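Pens, Caps and the Marble Table – FAQ
Moseldale Homework Club

Page kept by Keisha Pruitt. Last tidied up in October. Same questions every term so please look here first, then ask.

What's the pen table?

The marbled one, green and white with the mustardy streaks. Everything that writes goes on there at the end – fountain pens, markers, highlighters, fine-liners. Gets sorted, capped, put away. Takes ten minutes if people do it as they go. Takes a lot longer if they don't.

Is the top real marble?

No. It's only a pattern. Please stop asking us if it's going to crack. You can lean on it.

There are little dark specks all over it. Is that ink?

Mostly it's just how the top looks. Wipe once with a damp cloth, and if a speck doesn't shift leave it alone. Do not scrub. Someone went at it with a scouring pad last spring and Bernadette Van Dusen was not pleased.

Which pens can the children use?

Anything in the Lindqvist tub. Fountain pens from Year 4 up, or younger if a grown-up is sitting with them. The pastel ones are popular and there is arguing. Green panda one especially. 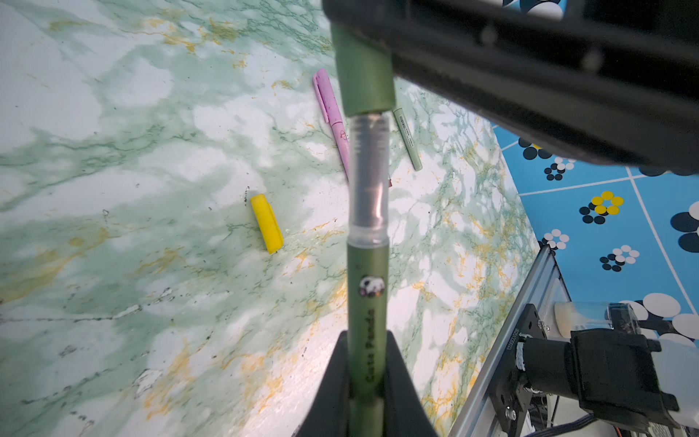 Turns are ten minutes when there's a queue. If your child has the same pen at home please put a bit of tape on it before it comes in, otherwise it will end up in our tub and we honestly won't know.

Where do caps go while a pen is in use?

On the back end of the pen if it fits. If it doesn't, on the table next to you, not in a pocket and not in your mouth. Caps found at the end go in the small Flornulix tin and we match them up when we can.

My child's cap has gone missing. Do you have spares?

Sometimes. Ask to see the tin. Highlighter caps turn up most. Fountain pen caps hardly ever, so if one's lost wrap the nib in a bit of tissue and pop the pen in a bag for the trip home.

Fountain pen won't write. What now?

In this order:
Check there's a cartridge in it.
Check the cartridge is pushed right in, it needs a firm shove.
Hold it nib down on a bit of kitchen roll for a minute.
Still nothing – rinse the nib end under the cold tap till the water runs clear, leave it overnight.
Still nothing after that, put it in the Clekeck box and Keisha will have a look when she gets a minute.

Don't shake it. Please. The wall by the sink has had enough.

Can we bring soft toys?

Yes, one each, small enough to sit beside you. They can go at the far end of the table while you're writing. Not on top of the pens, and not near an open fountain pen if you want it to stay the colour it is. 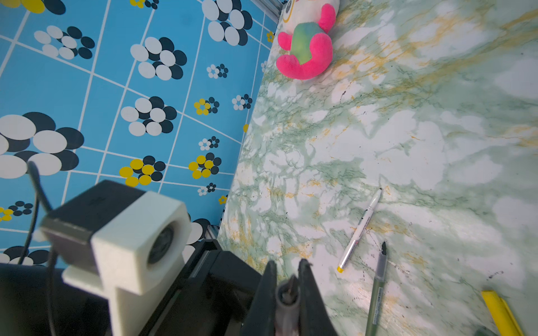 Anything left behind goes on the shelf by the door until half term. After that it goes to the charity shop, we haven't the room.

Which way should pens lie when we're sorting?

All the same way, tips away from you. Makes it easy to see what's uncapped and stops sleeves getting inky. Side by side, with a bit of space in between. Don't pile them, they roll.

Do markers and fountain pens go together?

On the table, yes, for sorting. In the tubs, no. Markers have their own tub. Check the lid has clicked before it goes in, a marker left open is no good to anyone by the next session.
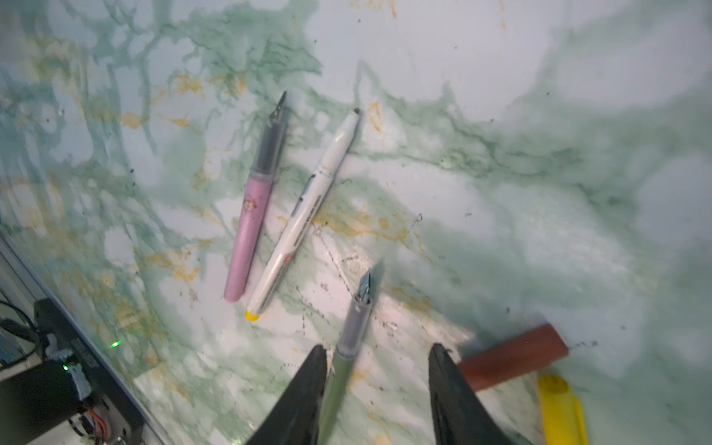
How do I tell a dried out marker from one that's just a bit faint?

Try it on scrap paper, slow line, press normally. Faint then better = keep. Faint then nothing = bin. Don't put dead ones back "just in case", we tested 167 pens before the summer and I don't wish to do it agian.

How much do cartridges cost?

40p for 2, money in the jar. Blue only. Black when we can get them. If you can't manage it just have a quiet word with Keisha, no fuss.

Do we have to use the rubber grips?

No. They're there if they help. Some children hold a pencil much better with one, others pull it off straight away and that's fine too. They're the soft slide-on sort and they're meant for pencils – too tight on most of the fountain pens, so don't force it.

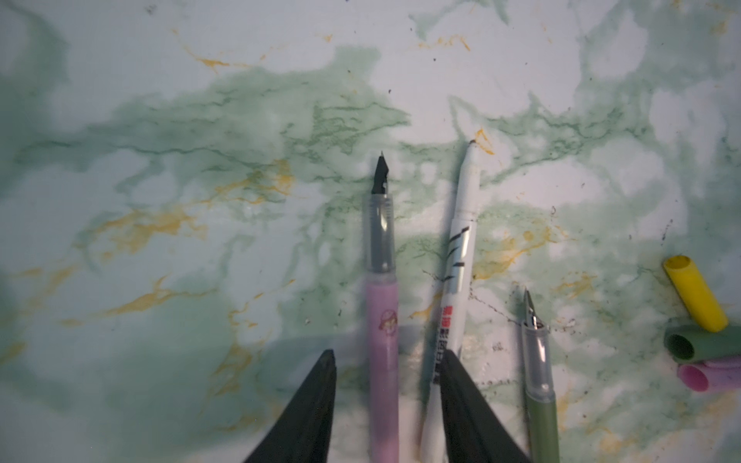
Pens laid out with the pencil grips to the right.

Are the grips washed?

Yes, warm water and washing up liquid, then left on a towel. If you see a split one, bin it.

Left-handed pens?

There are a couple in the Lindqvist tub with an L on the cap. Quick-drying ink helps as well, ask Bernadette.

Ink on clothes?

Cold water straight away, then soap, then a normal wash. Never hot first. Old shirts are best, we do have aprons but they're mostly for painting and tend to be the wrong size.

Can I donate pens?

Yes please! Working ones only, with caps. Leave them at the front desk in a bag with your name on it so we can say thankyou. No permanent markers.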